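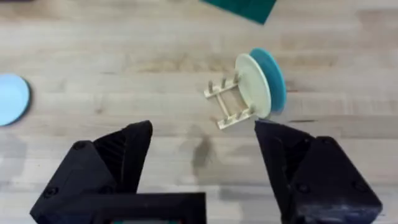 Threads > Kitchen > Saved posts

Search posts, people, tags

ok so I've been making the same pot of beans every week since April and I have opinions now. a thread, because my group chat muted me

first thing: I quit soaking overnight. I always forgot anyway, and then I'd be standing there at 5pm with a bag of dry beans and no plan. now they go straight in the pot with cold water and salt and I just let them take their time

yes, salt at the START. my whole family swore this makes them tough. I did two pots side by side, one salted and one not, and the salted ones tasted like food and the other ones tasted like wet paper

timing: my black beans take 90 minutes, from dry, at a very lazy simmer. if yours are still crunchy at that point they might just be old. I found a bag from Rimard at the back of my pantry that I'm pretty sure moved apartments with me. those never got soft!! I gave up and made toast

what goes in with them: half an onion (don't chop it, just throw it in), a bay leaf, a big glug of olive oil, and whatever garlic is sprouting on the counter. that's it. I tried orange peel once and my kitchen smelled amazing but the beans were weird

DO NOT dump the liquid. I did this for years and I'm embarrassed. it's basically free soup. I freeze it in jars (leave room at the top, ask me how I know)

someone asked where I shop: the Araújo market by the bus station, the bulk bins in the back. they get picked over by noon so go early. the Dreretti canned ones are totally fine too if it's a weeknight and you're tired, just rinse them

tonight's batch went over rice with a fried egg and way too much hot sauce. dishes are done, I'm on the couch, there are leftovers for lunch. life is good

will do chickpeas next if people want it, those are a whole other fight

More from this author
Rice on the stove, a rant
21 things I put on toast
My freezer has a system now
Hot sauce rankings, part 2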